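Keeping Dust Down in a House on a Gravel Road 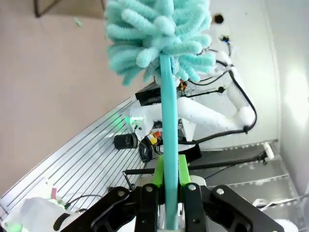
We moved out to Gornitz three years ago, and the thing I was least prepared for was the road. It is gravel for the whole stretch past our place, and from the end of spring until the first real rain of fall every truck that goes by leaves a cloud that hangs over the yard and then drifts toward the house. In the city I dusted when company was coming. In the first summer out here I could write my name on the kitchen windowsill two days after wiping it.

I've changed a few things since then, and a neighbor asked me to put them in one place.

Windows first. We used to open everything in the morning and leave it open. Now I open the back of the house, which faces the field, and keep the road side shut until evening. Traffic mostly stops by 7 p.m. because the quarry closes. The bedrooms get stuffy on the worst afternoons and we run a fan. I tried fine mesh screens on the front windows and took them off again after a month. They cut the dust somewhat, but they cut the breeze more, and they had to be hosed down all the time.

The front door was a bigger leak than any window. There was a gap under it that I could see daylight through. A new sweep and a strip of foam around the frame took an hour to put on. The foam has already flattened on the hinge side and I'll need to redo it.

The furnace filter I had been changing when I remembered. The previous owner left a stack of the cheapest kind in the basement and I used those up first, which was a mistake. They let most of the fine stuff through. I now buy a pleated one and change it every two months in summer and less often in winter. I was told a very dense filter can strain an older blower, so I asked the man who services ours before I went up a grade. He said to stay in the middle.

As for the cleaning itself, I go top to bottom. Ceiling fan, tops of the door frames, shelves, sills, then the floor last. For years I vacuumed first and dusted after, and then wondered why the floor looked gray by supper. A duster with a fluffy head is fine for blinds, lampshades and the spines of books. For flat surfaces I use a damp cloth, wrung out hard. Gravel dust is gritty, and dragging it dry across a wood table will dull the finish. I have a patch on the sideboard to show for that.

Dusters need washing too. I do mine in the sink with dish soap, rinse until the water runs clear, and hang them on the porch. On the back porch, obviously. I hung one out front once.

Shoes come off in the mudroom. We had a rule before but no place to sit, so people walked in and took them off in the hall. A bench and a rubber tray fixed most of it. The dog is another matter. I wipe his feet and he puts up with it.

The county will treat the road if enough people on it ask. We signed on last year. They sprayed in June and it made a clear difference until the end of July, after which it was back to normal. I also put in a row of shrubs along the front ditch, and they're knee high now. I don't expect anything from them for a while. Someone down the road has a mature hedge and says the inside of her house is much cleaner than it used to be, though she also has a longer driveway than we do.

I looked at air cleaners over the winter and didn't buy one. The size I would need for the front room costs more than I want to spend, and replacement filters are on top of that. If the road gets busier I may change my mind. There is talk of the quarry adding trucks in February.

The next job is the attic hatch, which has no seal on it at all. The top of it had a layer thick enough to scoop when I went up to look for the storm windows. I'll write that one up once I've done it.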